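Print this page | E-mail this page

4. Construction of the hand-held gripper

4.1 Frame and fingers

The gripper was built in a shared workshop at Rarnora over one winter, beginning in November, with the tools already on the benches there. The design goal was a tool that one person could carry in one hand, close on a garment and put down again without adjusting anything between trials. Mass was therefore treated as the main limit. The finished tool weighs 311 g without its cable, and no later change was allowed to raise that figure.

The frame is black and carries the finger arms on screws with round heads. Openings were cut in the body wherever the load allowed it. An earlier frame with solid sides was stiffer but tired the wrist during long sessions, and it was dropped after two trials. The fingers are blue and set at an angle to each other, so that they meet first at the tips. Parallel fingers were tried at the start - they closed well on card and on folded paper, but pushed thick cloth away before they could pinch it.

The screws were tightened by hand with a short driver. Thread lock was used on the second build only. On the first build the arms worked loose during a session, and the play at the fingertips reached up to 4 mm before it was noticed. All results in Section 5 were obtained with the second build.

4.2 Choice of cloth

Garments were chosen to cover a range of thickness and stiffness. Thin cotton gave little trouble at any finger angle and is not discussed further. Denim was the hardest case. A single layer can be pinched from a flat surface only if some slack is first brought between the tips, and a seam or pocket edge adds enough thickness to change how the fingers close. Three grasp positions were defined for trousers: the waistband, the open back panel and the hem.

Trials were done on a bed in place of a table. A mattress gives way under the tool, which makes the height of contact less critical, but it also lets the garment sink and so takes away part of the slack. The two effects could not be separated with the means available.

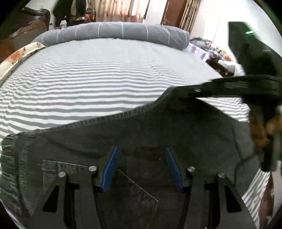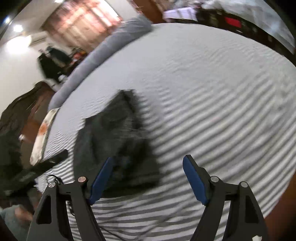

Fig. 3. Gripper in use over clothing on a bed with a striped sheet.

Finger angle was set by trial and not by calculation. Noemi Bassi, who cut the second set of arms, proposed a wider angle than the first set had, and this was kept. The gap at the tips must be large enough to take in a fold but small enough to hold a single edge, and the two demands pull against each other. With the jeans face down, as in the first picture of Fig. 3, the tips meet the denim in a V and the nearest raised feature is the stitched edge of the rear pocket. A grasp started close to such an edge may catch the pocket alone, leaving the panel behind it where it was. Grasps of this kind were logged separately from full grasps and are given their own column in Section 5. No attempt was made to correct for them by moving the tool during closure - the operator was asked to open the fingers fully and begin again.

Contact: Jeniteck workshop notes, Rarnora
Copyright Jeniteck. All rights reserved.
Back to top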